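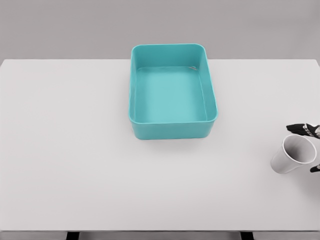 그림 1. 시뮬레이션 작업 화면: 청록색 통과 그리퍼에 물린 흰색 컵

오르나우수(Ornusau) 공동작업실 로봇 제작분과 정기회의록

일시: 2025년 5월 11일 오후 2시
장소: 오르나우수 공동작업실 안쪽 회의 공간
참석: 분과원 9명
배포: 분과원 전원, 작업실 운영진

1. 개회 및 전차 회의록 확인
분과장이 개회를 선언하였다. 전차 회의록은 부품 보관함 열쇠 관리에 관한 문구를 한 곳 수정한 후 이의 없이 승인되었다.

2. 보고 사항

가. 탁상형 팔 제작 현황
기구 담당은 팔 본체의 조립을 마쳤으며 손목 관절의 유격이 아직 남아 있다고 보고하였다. 베어링 자리를 다시 가공한 부품으로 교체하고, 교체 전후의 유격을 같은 방법으로 측정하여 기록하기로 하였다. 그리퍼 손가락의 끝단 형상은 현행 도면을 유지한다.

나. 시뮬레이션 환경
소프트웨어 담당은 컵을 통에 옮겨 담는 과제의 시뮬레이션 환경을 그림 1과 함께 보고하였다. 흰색 탁자 위에는 청록색 통과 컵만 배치되어 있으며, 통 안에는 담긴 물체가 없다. 컵은 크게 기울어진 상태로 두 손가락 사이에 물려 있다.
이에 대하여 컵을 입구 가까이에서 잡을 경우 실물 종이컵은 눌려 변형될 수 있다는 의견이 있었다. 소프트웨어 담당은 현재 모델에서 컵을 강체로 취급하고 있음을 설명하고, 파지 위치를 바닥 쪽으로 옮긴 설정을 별도로 마련하겠다고 답변하였다.
통 안쪽 벽면의 옅은 가로줄에 관한 질의가 있었다. 원인은 확인되지 않았으며, 모델 파일과 재질 설정을 차기 회의 전까지 점검하기로 하였다.

다. 제어 보드
전장 담당은 카탁(Khattak) 보드의 펌웨어를 갱신한 뒤 통신 끊김이 재현되지 않았다고 보고하였다. 다만 시험 시간이 짧았으므로 완료 처리는 보류한다. 예비 보드는 전장 서랍에 보관 중이다.

3. 심의 사항

제1호 안건: 실물 작업대 배치
실물 작업대의 배치를 시뮬레이션과 일치시키는 방안을 심의하였다. 통은 탁자 안쪽에, 긴 변이 작업자 쪽에서 벽 쪽을 향하도록 놓고 위치를 테이프로 표시한다. 작업대 높이 조정은 다른 분과의 사용에 지장이 있다는 의견에 따라 이번 안건에서 제외하였다.
의결: 원안 중 높이 조정을 제외하고 가결.

제2호 안건: 소모품 구입
웨른컴(Werncombe) 자재점에서 손가락용 고무 패드와 배선용 커넥터를 구입하는 건을 심의하였다. 청구 금액은 배송비를 포함하여 175유로이다. 패드의 두께를 두 종류로 나누어 주문하자는 수정안이 있었으며, 금액에는 변동이 없다.
의결: 수정안대로 가결.

제3호 안건: 작업 기록 양식
마카이더(Markider) 과제 기록장의 양식에 컵의 시작 자세와 파지 위치를 기입하는 난을 추가한다. 종전 기록은 소급하여 수정하지 아니한다.
의결: 원안 가결.

4. 후속 조치
- 손목 관절 부품 교체 및 유격 기록: 기구 담당
- 파지 위치 변경 설정 작성, 통 모델 점검: 소프트웨어 담당
- 보드 연속 통신 시험 4시간 실시: 전장 담당
- 소모품 주문 및 영수증 제출: 총무
- 작업대 위치 표시: 기구 담당, 소프트웨어 담당 공동

5. 기타
비상정지 스위치의 연장선이 통로를 가로지르고 있다는 지적이 있어 벽면을 따라 다시 배선하기로 하였다. 정비가 끝날 때까지 실물 팔의 단독 운전을 금한다. 7월 작업실 공개일의 시연 여부는 연속 통신 시험 결과를 확인한 후 논의한다.

6. 폐회
추가 안건이 없어 분과장이 폐회를 선언하였다. 차기 회의 일정은 작업실 게시판에 공지한다.

작성: 로봇 제작분과 서기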